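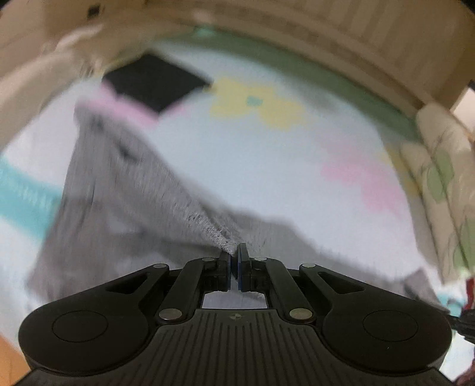 Proof of stake (the short version)

Proof of stake is a way for a blockchain to agree on which transactions are real and what order they go in. I've been writing the coin entries on this wiki for a while and I still think this is the one to read first, so let me have a go at it in plain words.

In the older system, proof of work, computers race each other to solve a puzzle and the winner gets to add the next block. Here there's no race. People lock up some of their own coins (that's the stake) and the network picks one of them to propose a block. The others check it and vote. Behave and you earn a small reward — cheat and part of your stake can be taken away, a penalty called slashing.

The picking is random but weighted, so somebody with 50 coins staked comes up more often than somebody with 11. Critics say this makes the rich richer. I go back and forth on that one, and the talk page for this article is full of me changing my mind!

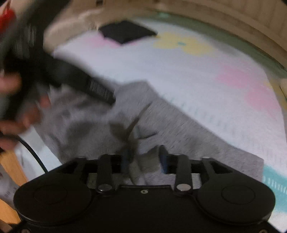 Category: Consensus methods

Variations

Delegated staking lets holders lend their voting weight to a validator they trust, and the validator shares out the rewards after taking a cut. Weria works this way, and so does Cuautle, though on Cuautle you can switch validator whenever you like and on Weria you have to wait two days.

Vetadum is the odd one out. It kept proof of work for making blocks and uses staking only to confirm them afterwards, which Natalia Rosales called "belt and braces" in her notes on the design. I've borrowed the phrase ever since.

Locking and unlocking

Most chains make you wait before you can take your coins out again. The wait gives the network time to spot bad behaviour before the stake has gone. Fuvska set its wait at around two weeks when it launched in July, and there was a fair bit of grumbling (some of it mine, I had coins in there). You can't sell during the wait, so if the price drops you just have to sit and watch it.

See also: Proof of work, Slashing, Validator, Cold staking

Last edited September 16, 2018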